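Pallgate Sellers' Help
Packing and postage > Weighing

Soft bags giving a different weight each time

benchend
2020-07-06

I send out clothing and soft goods in plastic mailing bags and weigh every one before I buy the postage. Boxes are fine. With bags I can weigh the same parcel twice and get two different figures, and the limit I am trying to stay under is 400 g.

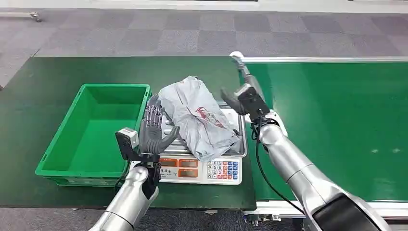
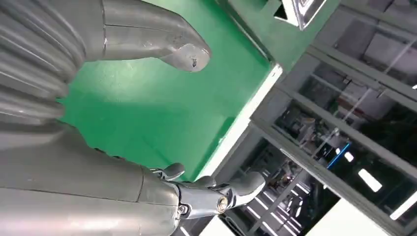
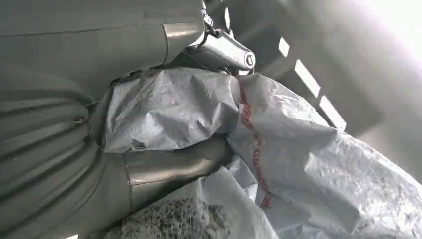

The Birkon counter near me has rejected 4 of my parcels for being over the weight I had paid for, and I have had to pay the difference plus a handling charge on each. I weigh on a shop type of scale, the sort with three displays and a number keypad, set to ignore price. The platform is not very large and has a raised rim. A bag takes up most of it, and if it goes on with a corner towards me, as in the first picture, the corner hangs down over the front of the platform. I keep a green crate on the left of the scale for parcels and it stands close up against it. The worst difference I have had between two readings of one bag was 7 g, which is enough to put it in the next band. Is the scale faulty, or is it the way I put the bags on? I would prefer not to buy another one if it can be avoided.

Replies (3)

Skarkon Crafts

It is probably the way you put them on. A scale weighs whatever the platform is holding up. If part of the bag is resting on something that isn't the platform, that part is not fully counted and you get a low reading. On your scale the front corner could come to rest on the panel with the keys on it. The same goes for a bag that leans against the crate on the left.

What I do with soft bags:

Fold the loose end underneath before the bag goes on the scale. If it is still too big, stand it on end or roll it.

Move the crate. A hand's width clear of the scale is enough, and check the right side as well.

Let go completely and wait for the figure to settle. It is easy to keep a finger on a bag that wants to slide off.

If your parcels are always too big for the platform, put a light tray on first, press tare so that the display goes back to zero, and lay the bag in the tray. The tray has to sit flat and must not touch the casing below. Take it off at the end of the day and zero the scale again or the next person will get minus figures.

To find out whether the scale itself is wrong, weigh something solid that has its weight marked, in the middle and then at each corner. A sealed bag of sugar isn't exact but it should give you the same figure every time. If it changes from corner to corner, check that the scale is level and that all the feet are on the table before you do anything else.

parcelshelf

Just buy the next band up when you are close. Cheaper than the charge.

Rieger Textiles

Agree with the first reply about the overhang. Two more points.

Look at the division of the scale, usually printed on a label near the capacity and marked e or d. Many shop scales are made for selling food by the kilo and go up in steps of 2 g or 5 g. If yours goes up in 5s then a jump of one step means very little, and you should leave yourself a margin. I stop at 6 g under the limit.

Also weigh the parcel last, when it is sealed and the label and any document wallet are on. We had the same trouble with Birkon last August. Our bags were being weighed open and the returns slip was going in afterwards.

benchend

Thanks. I have moved the crate and folded the end under, and had the same reading on three bags, weighed twice each. The label says 5 g, so I will leave a margin too. Still need to try the sugar.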